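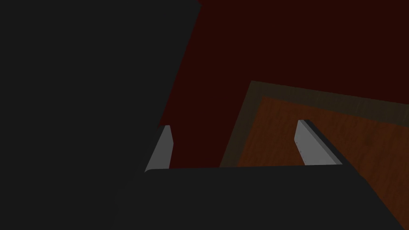 Razia Magsi wrote to me after my last post to say that I was being too gloomy about exports, and that a weak currency is a gift to any country that makes things other people want. She thinks I spend too much time on what we pay for imports and too little on the order books, and she'd like me to say so in public. So I'm saying so, Razia, and thank you for the long letter (I read it twice, the second time with coffee).

I do think she has a point. When our money buys less abroad, our goods look cheaper to the buyer over there, and a small firm that was losing bids by a hair can start winning them. Dradum is the one I keep hearing about. They make valves, they employ 31 people, and in January they took on two large orders from overseas that they'd been chasing since before I started this blog. That's real money coming into a town that could use it.

Where I get stuck is the other side of the ledger. Dradum buys its steel and most of its seals from abroad, and those bills went up too. Meinrad Gisler, who handled freight for years and still can't stop talking about it, bless him, walked me through one shipment that cost 1178 dollars more to bring in than the same load had the year before. Part of that was fuel and part was the exchange rate, and he wouldn't let me pin it all on one or the other. Fair enough!

Then there's the timing, which I always forget. Higher import prices show up almost at once, while new export orders take months to win and more months to ship and get paid for. Economists have a name for the dip you see in between, the J-curve, and I remember drawing it badly on a blackboard some 24 years ago. A big company can wait out the bottom of the J. A shop with one line of credit may have a harder time, and I'd love to see somebody look at how many of the little ones make it through.

I'm going to go back through the trade figures for January once the revised ones are out and see whether orders outside the valve business are picking up as well. If you sell abroad, or tried to and gave up, please write and tell me how it went.

Posted 11/02/2024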